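Submitting a Film Review to the Flomari Reader Reviews Section

The Flomari film desk accepts reviews from registered contributors throughout the year. This page explains how to prepare a review, how to submit it, and what happens once the desk has received it. Contributors who have written for the section before should note that the length limits changed in March.

Before you begin

You will need a contributor account and a confirmed viewing of the complete film. Reviews based on a trailer, a partial screening, or a work print are not accepted. If you attended a festival or preview screening, check whether an embargo applies. The desk will hold an embargoed review until the stated hour, but it must be told of the embargo at the time of submission.

Step 1. Select a title

Open the Available Titles list and reserve the film you wish to review. A reservation lasts 30 days and may be renewed once. Films with a running time under 39 minutes are handled by the shorts editor, Saron Woldegiorgis, and are reserved through a separate form.

Step 2. Take notes during the viewing

Record the title as it appears on screen, the names of the director and screenwriter, and the version you watched. Where a film exists in more than one cut, the version must be named in the first paragraph of the review. Quotations from dialogue should be checked against a second viewing or the published subtitles.

Step 3. Write the review

The maximum length is 1,320 words. Plot summary should take up no more than a quarter of the text and should stop before the final act. If the discussion depends on a later development, place a spoiler notice on its own line ahead of the paragraph concerned.

Production history may be included when it bears on the finished work. Reports of replaced directors, reshoots, or disputes over the edit must be supported by a published source, which you should list in the Notes field. Unsourced accounts will be removed.

Step 4. Assign a score

Scores are given out of 100 in whole numbers. The score is set by the reviewer and is not altered by the desk. An editor may, however, return a review whose text and score appear to disagree.

Step 5. Format and upload

Save the text as a plain document without tables or embedded links. Enter the headline, the score, and a summary of up to 30 words in the fields provided. Select Preview, correct any errors, and then select Send to Desk. A receipt will be sent to the address on your account. 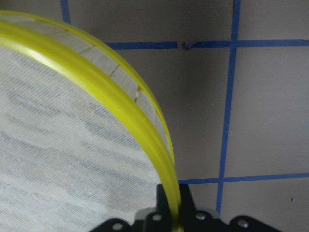
Large round sieve with a yellow rim.

After submission

Each review is read by one editor. Minor corrections to spelling and punctuation are made without consultation. Larger changes are returned to the contributor for approval, and a returned review that receives no reply is closed when the reservation expires.

Published reviews remain the property of their authors. They may be reprinted elsewhere provided that Flomari is credited as the place of first publication.

Requests for corrections to a published review should be addressed to Kauko Miettinen, reviews editor, and should give the headline and the sentence in question. Corrections received before 4 p.m. are normally entered the same day.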